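3. Work Area and Procedure

The packing exercise was carried out at the Drundside workshop over 2 afternoons in February. Bottles were laid on their sides on the green table, with the yellow plastic sheet kept at the left end. Anca Costache recorded each round, and Boris Ivanov prepared the table between rounds. 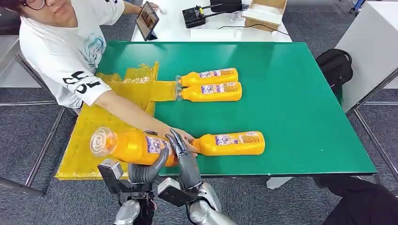

A total of 84 rounds were completed. Rounds in which the bag slid off the table were repeated and are listed separately in Appendix B.

3.1 Observations

Bottles placed with their caps toward the bag were packed faster than those placed at random - a result consistent with the earlier Platia trial. Round 7 was excluded owing to a timing error.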